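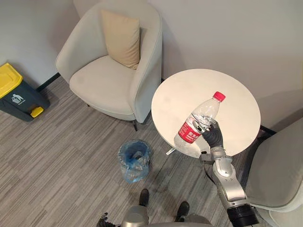
Choosing a hand for the work it will do

The usual way of buying a robot hand is to compare figures. Suppliers quote grip force, number of joints, weight and price, and the buyer draws up a table. At Bravthorpe we have followed this practice for several years, and we now believe it serves buyers poorly. A hand should be judged on ordinary objects, in ordinary rooms, before its data sheet is given any weight.

Our view rests on a comparison carried out in May between a two-finger gripper from Rirkent and a multi-fingered hand from Atier. On paper the gripper was the stronger candidate. It was simpler, cheaper to repair and quicker to close. We ran 692 trials using 31 household objects, and on boxes, books and blocks the gripper lived up to its promise.

Thin plastic bottles were another matter. A bottle gives way when pressed, its ribs catch on a hard fingertip, and the water inside moves as the bottle is tilted. The gripper held such bottles firmly enough, but it often dented them, and a dented bottle is likely to turn in the grip. The fingered hand spread its hold along the body of the bottle and needed less force to keep it. It was slower, and it failed more often on flat items such as cards. Neither device was better in every respect, and a single score would have hidden this.

The setting matters as much as the object. A bench at a fixed height, with even lighting and nothing nearby, flatters almost any device. A low round table beside an armchair does not. The arm must come in at an awkward angle, the head camera may lose sight of the fingertips behind the object, and the controller must allow for furniture that a person would avoid without thinking. Several faults that we first blamed on the hand were later traced to the wrist path chosen by our Yáñez controller - a mistake that a bench test would never have brought to light.

It will be objected that tests of this kind are slow and hard to repeat. The objection is fair. Chairs are moved, daylight changes, and two laboratories will not own the same table. We would answer that a repeatable test of the wrong task has limited value, and that careful notes on the room can recover much of what is lost. We ask that suppliers publish at least 400 trials in furnished rooms, with failures listed by type of object, and that buyers insist on a loan period of six weeks before any order is signed.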